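2021년 1월 17일 작업 노트
화이트보드 필기 / 보드 테두리 및 거치 상태 점검

목적: 소형 화이트보드의 필기 품질 확인. 보드는 Dradstead에서 받은 것, 마커는 Pamen 납품분 중 파란색. 지난번 Hauser 보드에서는 획이 끊기는 문제가 있었으므로 같은 단어로 비교한다.

준비
보드 표면은 마른 천으로 닦고 시작. 세정액은 쓰지 않음. 마커는 사용 전까지 뚜껑을 닫고 눕혀서 보관했다. 세워 두면 잉크가 한쪽으로 몰려 첫 획이 진하거나 흐려지는 일이 있어서 보관 방법을 통일했음.

필기
시험 단어는 "Big!". 꺾이는 획(B), 짧은 획과 점(i), 고리와 긴 꼬리(g), 긴 세로획(!)이 한 단어에 들어 있어 짧은 시험에 적당하다. 순서는 왼쪽부터, 느낌표는 세로획을 먼저 긋고 점은 맨 나중.

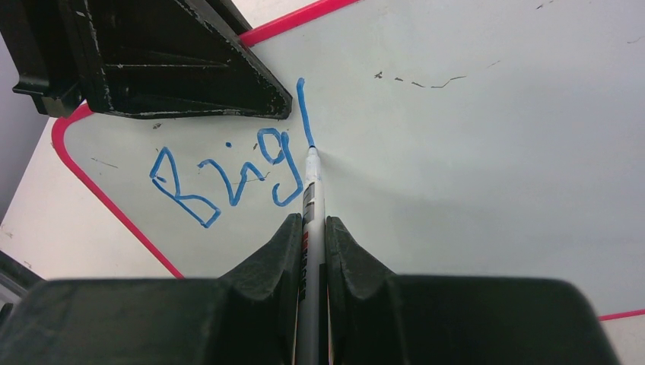
B는 곡선이 나오지 않고 각이 졌다. 아래쪽 배가 뾰족하게 왼쪽 아래로 빠짐. i는 직선이어야 하는데 지그재그가 됨. g의 꼬리는 아래에서 왼쪽으로 제대로 감겼고, 이 단어에서 가장 나은 부분으로 본다. 느낌표 세로획은 다른 글자보다 높은 데서 시작하고 약간 물결침. 단어 전체가 오른쪽 위로 기울어 있다.

선은 굵고 색도 충분하다. 잉크 쪽은 문제 삼을 것이 없고 글자 모양만 과제로 남는다. 보드 기울기를 바꿔서 다시 써 볼 것. 글자 크기를 줄이는 방안은 보류. 작게 쓰면 g의 고리가 메워질 가능성이 크다.

테두리와 주변
테두리는 분홍빛이 도는 빨간색 플라스틱. 모서리가 둥글어서 필기 영역을 잡을 때 모서리 바로 안쪽은 제외하는 편이 낫다. 유효 영역을 자로 재서 다음 기록에 치수를 넣는다.

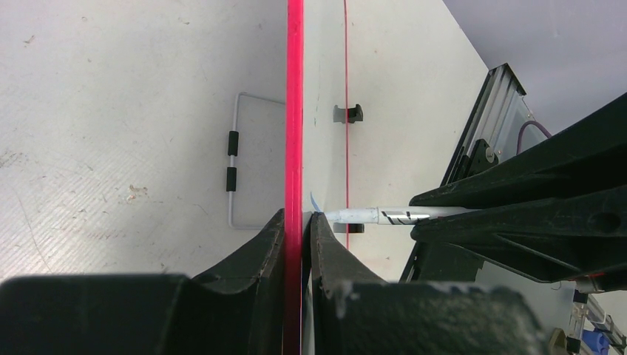
작업대 상판은 연회색에 잔무늬가 있는 것으로, 작은 얼룩과 갈색 점, 긁힌 자국이 남아 있음. 다음 시험 전에 상판부터 닦을 것. 은회색 철사 틀의 검은 고무 슬리브는 위아래 2개. 둘 사이로 철사가 조금 드러나 있는데, 간격을 그대로 둘지 붙일지는 미정. 건드리게 되면 위치를 먼저 표시해 둔다.

보관 및 표기
시험편 번호는 775로 등록. Grarndale 양식에 맞춰 단어, 마커 색, 보드 출처를 한 줄로 적는다. 획별 평가는 별지로 하지 말고 같은 칸에 이어 쓸 것. 지난번에 별지가 따로 돌아다녀서 대조하는 데 시간이 걸렸다.

남은 일
- 같은 단어를 3회 반복, 회차마다 완전히 지우고 시작
- 지운 뒤 잔상 유무 기록 (마른 천만 사용)
- i와 느낌표의 세로획 비교: 길이에 따라 흔들림이 달라지는지
- 슬리브 간격 측정
- 3월 점검 때 Hauser 보드와 나란히 놓고 재비교

마커 재고는 9자루. 추가 주문은 반복 시험이 끝난 뒤에 한다.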